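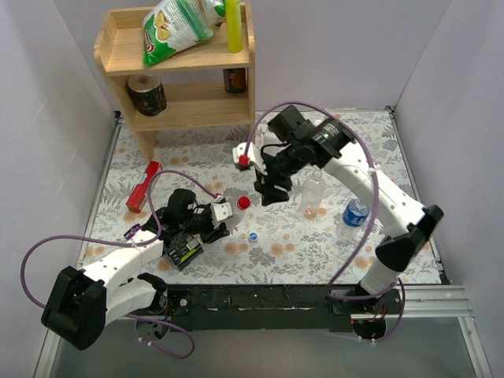 *Bench during the shelf-stocking routine, right gripper open above the bottles.*

## Right arm drops out on long reaches, left arm never does

Posted 2022-06-07 in Hardware faults

Two-arm tabletop cell, both arms on the front mounting strip, controller is the Ademitz two-channel unit. The job is moving clear bottles from the table to the lower board of the shelf.

The right arm loses its gripper on long reaches. The wrist stops answering, the fingers stay wherever they were, and the controller logs fault 67 (bus timeout, end device). The upper joints keep holding position. After a power cycle everything works until the next long reach.

- Fails in 3 out of 20 cycles, always with the elbow nearly straight.
- Left arm runs the same motion mirrored and has never faulted.
- Supply voltage at the base looks fine.
- Started in March, after the cable on the right arm was replaced.

I have already swapped the gripper motor and reflashed the wrist board. No change. Is 67 ever a firmware fault, or should I keep looking at hardware?

### Answer 1 (accepted)

67 is a wiring fault until proven otherwise. The firmware only reports that the end device stopped replying.

Look at the purple tube on the right arm. It leaves the red connector, goes over the wrist in a high arch and is held by a white clip on the forearm. The clip decides how much slack the wrist gets. If it was refitted too far back or too tight after the cable swap, a long reach will pull on the connector.

1. Power off and lock out the supply. The arm will sag, so support the forearm first.
2. Open the clip and move the arm by hand to full reach. Watch the connector.
3. Do a continuity check on each conductor while flexing the cable at the wrist and again at the elbow. A meter with a beeper is too slow for short dropouts – use a scope or a latching tester if you have one.
4. Reseat the connector and check for a pushed-back pin.
5. Refit the clip with slack on the wrist side.

Then run 20 cycles at low speed with the bottles off the table before you call it fixed.

Separate point: set the fault action to stop both arms. By default the Ademitz unit stops only the channel that faulted, and your two grippers share the middle of the table.

### Answer 2

Had the same code on a Quezada arm and it was heat. Motor hit 65 C and the board shut down. Put a fan on it.

> Comment from the asker: wrist reads normal when it faults, so not heat. It was a pushed-back pin, data line. Reseated, clip moved, no faults so far. Fault action changed too.

### Answer 3

Try a lower baud rate.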